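Küstenweg Drelham–Bidau in zwei Tagen mit Gepäck machbar?

Gefragt von Marcelino Frota am 26. Juni 2026

Geplant ist die Strecke von Drelham nach Bidau mit Übernachtung in Wattimena. Rucksack 11 kg, Zelt dabei. Im Netz finde ich widersprüchliche Angaben zur zweiten Etappe. Gibt es Wasser unterwegs, und fährt die Fähre ab Bidau auch nachmittags?

Antwort 1 (angenommen), Neusa Andrade

Machbar. Höchster Punkt ist der Sattel hinter Wattimena mit 379 m, der Anstieg beginnt direkt am Ortsrand. Trinkwasser gibt es am Friedhof von Wattimena und danach erst wieder am Hafen von Bidau — also mindestens drei Liter pro Person mitnehmen. Zelten ist nur auf dem Platz am Fluss erlaubt, 84 Stellplätze, Anmeldung bis 18 Uhr. Der Platz hat eine Gemeinschaftsküche, eigener Kocher ist nicht zwingend.

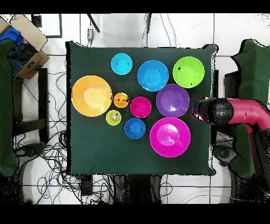

Buntes Plastikgeschirr auf grünem Tischtuch

Die Fähre legt außerhalb der Saison nur vormittags ab, im Sommer zusätzlich um 15:40 Uhr. Fahrkarten am Schalter, Kartenzahlung erst ab 500 in Landeswährung.

Antwort 2, Gast

Bin im Februar gegangen, da war der Sattel gesperrt. Umleitung über die Straße, ziemlich öde. In einem der Wikis steht 1.016 m als Höhe, das ist der Gipfel daneben, der Weg geht da nicht drüber.

Antwort 3, Gast

Bus nehmen.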